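Home | Projects | Reports | Materials Lab | Contact

Packing Smooth-Finish Goods in Single-Wall Cardboard Boxes

Student project report, Packaging and Materials course
Wednesday, February 2, 2022

1. Purpose

The project looked at how a glossy item should be placed in a cardboard box so that its surface is not marked during packing. Most scuffs found on returned goods are blamed on shipping. Our first reading of the return slips from Jurkton, the mail-order shop that supplied our test goods, suggested that a share of the marks could come from the packing table. The report covers the packing step only. Drop tests and vibration tests were outside the scope.

2. Materials

Boxes were plain beige cardboard with top flaps, bought flat from Trosex. Two inner materials were compared: soft fabric padding laid in the box, and white tissue paper used as a wrap or liner. The tissue was sold under the name Plulel and came in packs of 500 sheets. Boxes were taped on the bottom seam before use. No printed boxes were used, as ink can rub off on tissue and confuse the inspection.

3. Method

Each trial was one complete packing cycle. The padding was laid in first and pressed into the corners. Tissue was then spread over the front wall so that the item would not touch the raw edge of the board. The item was lowered by one end, with the fingers under it, and set down on the padding. The tissue was folded back over the item and the flaps were closed in the order short, short, long, long.

The flaps were the least controlled part of the setup. A fresh flap springs back along its crease and tends to stand in the way of the hand. In the first set of trials it was left free. In the second set it was folded fully outward 300 seconds before packing and held down with a strip of tape.

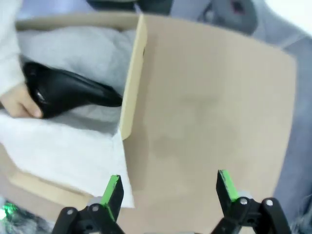

Figure 1. Glossy black item resting on the padding, gripped at one end, with tissue across the front wall of the box and one flap raised.

Inspection was done under a desk lamp at a low angle. A mark was recorded if it could be seen at arm's length and did not wipe off with a dry cloth. Marks that wiped off were logged as residue and kept in a separate column.

A total of 60 trials was completed, split evenly between the free-flap and taped-flap sets. The same person did all the packing in a given set. This removes one source of variation within a set but adds one between sets, and the comparison should be read with that in mind.

4. Results

Free-flap trials produced more marks than taped-flap trials. Most of these were short, straight lines near the end of the item that went in last, which matches contact with a flap edge. Marks on the underside were rare in both sets.

Tissue over the front wall reduced residue. Without it, fine paper dust from the cut edge settled on the glossy surface and was easy to see. Crumpled tissue worked as well as flat tissue for this purpose, though it shifted more when the item was set down and sometimes had to be pulled back up.

Padding with loose folds held the item more steadily than padding stretched flat. The folds did take up height, and in a few trials the long flaps would not meet without pressure.

5. Discussion

The sorting method was taken from the Yurchenko handling guide used in the course, which separates contact marks by shape. It was simple to apply but gave no help with curved surfaces, where a straight edge leaves a curved line. Several entries were moved between columns on second inspection.

The flap result is the most useful one for a packing table. Taping costs a few seconds per box. A clip would be faster and could be reused. A clip trial is planned for June, using the same boxes and a thinner padding.

Comments (3)

boxroom_b: Did you try scoring the crease again before folding? It takes most of the spring out.

Author: Not in this round. We were worried it would weaken the lid. It can be added to the clip trial.

tmk: Section 3 says dry cloth, what kind? Paper towel will scratch gloss on its own.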